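Review: Skotden parts tray for PC repair

I bought the Skotden tray in May, for 54 dollars, and I use it almost every day when I service office desktops. It is gray, 3D-printed, and has pockets and raised ribs so each part gets its own place.

My work is mostly memory and power connectors. The white latches on the older boards are small, and I like to have both hands free for them.
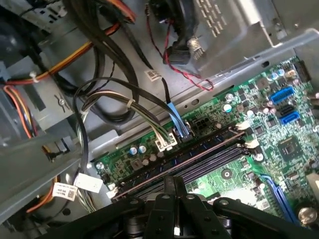
Before, I put the modules on a towel, and two times I mixed them up. With the tray this is finished. I also tried the Abera one, but its pockets are too shallow for me.

A processor sits well in the front pocket, and a board can stand upright in the side slot.

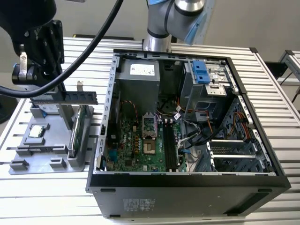
Photo: Milagros Dizon

The weak point is the weight. On a smooth table it slides a little, so I put rubber feet under it. I would also like a cover against dust. I give it 4 of 5.

Dong-geon Noh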